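第4章 はじめての事件を登録する

レンポート（Remport）のインストールが済み、未解決事件を一つも持っていない状態の画面が出ていれば、準備はできています。画面中央の「事件がありません」という表示は故障の知らせではありませんので、そのまま先へお進みください。

本章では、付属の練習用資料「イルトウ（Iltow）の粉屋事件」を使って、事件ファイルの作成から年表の確認までを行います。被害者はハルトムート・ハルムス（Hartmut Harms）、粉屋の主人。11月のある朝、自宅の帳場で死んでいるのを配達人が見つけました。犯人は今も不明です。本章を最後まで終えても不明のままです。

4.1 事件ファイルを作る

1. メニューの「事件」から「新規」を選びます。
2. 「事件名」に「イルトウの粉屋」と入力します。事件名はあとから変更できます。「絶対に弟が犯人」のような名前をつけた方は、遅かれ早かれこの機能のお世話になります。
3. 「被害者」欄に氏名を入力します。姓と名の欄は分かれています。当時の新聞はハルムスの綴りを記事ごとに変えていますので、異なる綴りは「別表記」欄に入れてください。
4. 「発見場所」に「イルトウ」と入力し、候補の一覧から選びます。
5. 「保存」を押します。

注記：「被疑者」欄は空のままでも保存できます。むしろこの段階で埋まっている場合は、お茶を一杯飲んでから読み返すことをお勧めします。

4.2 資料を取り込む

練習用資料は次の4点です。

・検視報告書の写し
・『ヌンデン（Nunden）新報』の切り抜き
・配達人の供述
・隣家の夫人の供述（長いほう）

1. 「資料」タブを開き、「取り込み」を押します。
2. 練習用フォルダーから4点すべてを選びます。
3. 資料ごとに「種別」を指定します。迷ったときは「その他」を選べますが、すべてを「その他」にした事件ファイルは、引き出しに突っ込んだ紙束と大差ありません。
4. 「出所」欄に、資料の入手先を入力します。「ネットで見た」は保存時に警告が出ます。警告を無視して保存することもできます。
5. 文字の読み取りが終わるまで待ちます。一度に読み取れるのは、1資料につき4000字までです。隣家の夫人の供述はこれを超えるため、自動的に分割されます。

注意：読み取り中に電源を切らないでください。切り抜きの文字が途中で途切れ、記者の文章がいっそう思わせぶりになります。

医学関係の資料には、種別「検視・医学」を指定します。この種別の資料では、拡大表示と用語欄が使えるようになります。用語欄には資料に書かれている語をそのまま写し、「切創」を「刺し傷」に言い換えるといった親切はご遠慮ください。後日、ご自身がその親切に惑わされます。

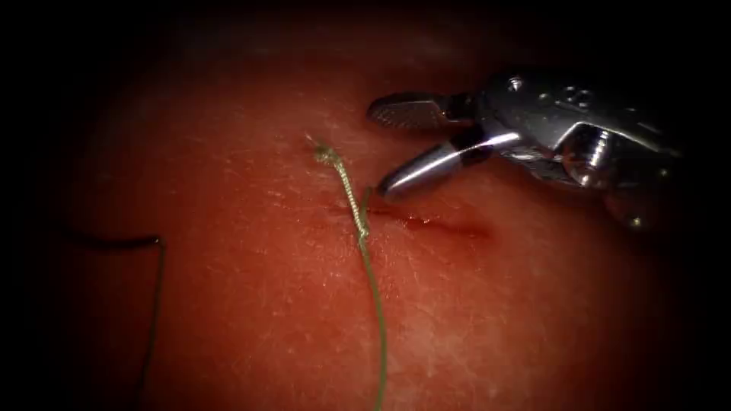
図4-2　組織表面の細い切開部。右端は器具の下側の顎のすぐ下で細くなる。

種別「検視・医学」の資料は、初期設定では一覧に縮小画像が出ません。表示するには「設定」の「一覧」で「縮小画像を常に表示」をオンにします。家族と共用のパソコンで、夕食前にオンにするかどうかはお任せします。

4.3 年表を組み立てる

1. 「年表」タブを開きます。取り込んだ資料から、時刻らしい記述が左の欄に並びます。
2. 記述を一つずつ右の欄へ移し、「確度」を選びます。確度は「確実」「供述のみ」「うわさ」の三段階です。
3. 時刻が食い違う記述は、重ねて置くと赤い縦線で結ばれます。配達人は鐘が鳴る前に着いたと言い、夫人は鐘のあとだと言っていますので、ここで最初の赤線が出るはずです。
4. 赤線を右クリックし、「保留」を選びます。「解決」も選べますが、根拠の入力を求められます。「夫人は信用できない」は根拠として受け付けられます。本当は受け付けたくないのですが、文章の中身までは判定できません。
5. 「年表を固定」を押します。

注記：一つの年表に置ける項目は900件までです。上限に達した場合は、項目の多さと理解の深さの関係について、一度お考えください。年表を分割する方法は第7章にあります。

4.4 仮説を書く

仮説は年表とは別の欄に書きます。年表の中に直接書き込もうとすると入力が拒否されます。初期の版では書き込めたのですが、しばらくすると仮説と事実の見分けがつかなくなるという報告が相次ぎました。

1. 「仮説」タブで「追加」を押します。
2. 仮説を一文で書きます。
3. 仮説を支える資料と、仮説に合わない資料を、それぞれ一つ以上結びつけます。後者が空欄のままでは保存できません。この仕様に関するお問い合わせは大変多くいただいており、変更の予定はありません。
4. 事件ごとに保存できる仮説は10件です。11件目を加えるには、どれか一つを手放してください。削除した仮説は「未練」フォルダーに残ります。

4.5 うまくいかないとき

症状：ハルムスが二人表示される。
対処：別表記が別人として登録されています。両方を選び、「同一人物にまとめる」を押してください。

症状：年表で、被害者が死亡後に買い物をしている。
対処：『ヌンデン新報』の日付は発行日です。出来事の日付に直してください。直しても買い物が続く場合は、仮説欄へどうぞ。

症状：共有した相手に被疑者の名前が見えてしまう。
対処：「共有」の「氏名を伏せる」をオンにし、共有リンクを作り直します。古いリンクは自動では無効になりません。存命の方の名前を扱う場合は、共有の前に必ず確認してください。この項目だけは、冗談抜きでお願いします。

症状：犯人がわからない。
対処：正常な動作です。

本章の内容は6月15日（土）の更新版に対応しています。それより前の版をお使いの場合、「未練」フォルダーの名称は「ごみ箱」です。お問い合わせはラートイェン（Rathjen）社サポート窓口まで、事件名と版番号を添えてお送りください。推理の添付は不要です。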